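Border vote thread, typing fast

Kellolska's parliament took up the recognition motion at last. 78 pages, most of it footnotes

Moya already recalled its ambassador -- before the debate even startd

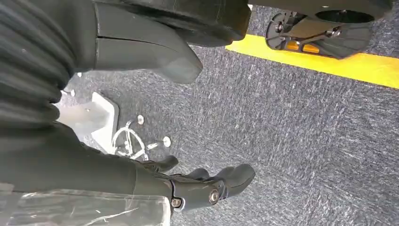
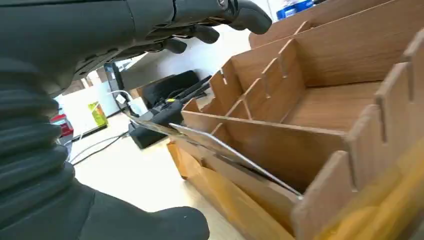
Does the motion bind the government?

It's advisory. Only a treaty vote would force the foreign ministry to act, and thats not scheduled till May

Rivas says her party will abstain. Vallejo wants it sent back to committee -- again

More after the roll call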